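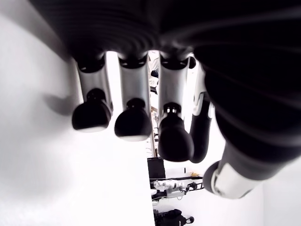

**Figure 1.** White surfaces at the work area, with a faint gray shadow on the left one.

## 3. Surface, tray and objects

### 3.1 The table

All sessions used the same white table. We chose it in September after trying a darker one from the same supplier, Fosero, which hid the edges of the tray and made dark objects hard to find in the recordings. A white surface has the opposite trouble. White parts of an object lose their outline against it, and strong light can wash out large areas of the background (Figure 1). We set the lighting target at 1000 lux, measured at the middle of the table, and left it there for every session. Shadows were kept. Earlier work with the Torier protocol used lamps on all sides to remove them, but a shadow under an object is a useful sign of its height above the table, and we wanted the notes to reflect what a person in an ordinary well-lit room would have to go on.

The table was wiped before each session and left without a cloth or mat. Marks for placing the tray were considered and dropped. They would have given a fixed answer to a question we wanted to leave open, namely how near the tray an object has to be before it reads as "put away."

### 3.2 The tray

The tray is round and dark with a raised rim. It is the sort used for serving drinks, and it stands in for the many shallow containers that people keep on tables and sideboards for keys, small toys and loose change. Its interior is flat and has no dividers, so an object can rest anywhere inside the rim.

We used two terms for position. An object is *in* the tray when its whole base is inside the rim, and *beside* the tray when its base is on the table. An object resting on the rim itself was given a third label, *bridging*. This last case was rare with compact objects but came up often with flat ones such as coasters and envelopes.

An object close to the rim can look as though it is in the tray when seen from above at a slant. The block stack is a good case. It is tall for its base, and its upper layers may overlap the rim in the view while the base is still on the table. Labels were therefore given by the base alone, even where the rest of the object leaned over the tray. 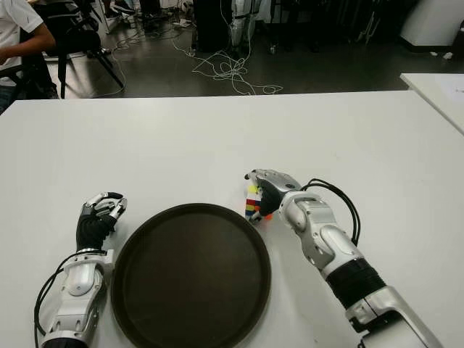
**Figure 2.** Toy building blocks in a short column on the table, just outside the rim of the tray.

### 3.3 The objects

The full Hnatiuk list has 33 household objects. For the part of the study reported here we took 8 of them, all small enough to fit in the tray with room to spare. Two are discussed in detail, the block stack and the puzzle cube, because they caused the most disagreement between labelers.

The block stack is treated as one object as long as it holds together. Its layers differ in color – yellow, white, red, blue and yellow again from the top down in Figure 2 – and this is a help when checking which way up it stands. The white layer is the weak point. Against the table it can pass for a gap, and in early labeling two stacks were entered where there was one. After the first round we asked labelers to follow the sides of the column from top to bottom before making an entry.

The puzzle cube has the reverse problem. Its outline is clear, but its faces are hard to name. We kept it scrambled throughout, as a solved cube would let a labeler tell each face by a single color. With a scrambled cube, the same color turns up on several faces, and a turn is easily mistaken for a different side. Orange and red tiles were mixed up more than any other pair. We did not record face colors for the cube when it was in motion, only whether it was over the tray or over the table.
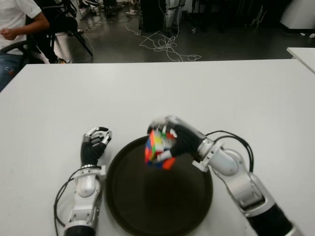
**Figure 3.** The scrambled puzzle cube above the upper half of the tray.

Position *over* the tray is kept apart from position *in* the tray. The dark interior makes the cube stand out well, and a shadow below it can help to show that it has not been set down. Where the shadow could not be separated from the tray's own color, the label was left as "unclear" and the entry was passed to a second reader.

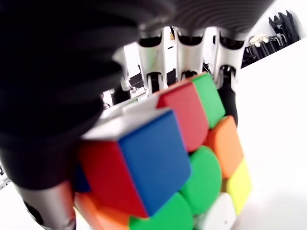
Close views were handled under a separate rule. When only part of the cube could be seen, labelers wrote down the tiles that were fully in view and did not guess at the rest. A tile was named only if its rounded corners could be made out, apart from very near tiles, where a large area of one color was enough. White tiles were entered last, after their neighbors, as they were the ones most often taken for background.

### 3.4 Labeling

Each recording was labeled by two readers working apart. Entries were made in Ciso, using a form with 4 fields: object, position, contact with another object, and a free note. The free note was optional, but it was filled in for nearly every entry with the cube and seldom for the blocks. Differences in the position field were settled by going back to the definitions in Section 3.2. Differences in the note were left as they stood. The form used here is the February 2022 version, which added *bridging* to the position field; entries made before that change were relabeled from the start.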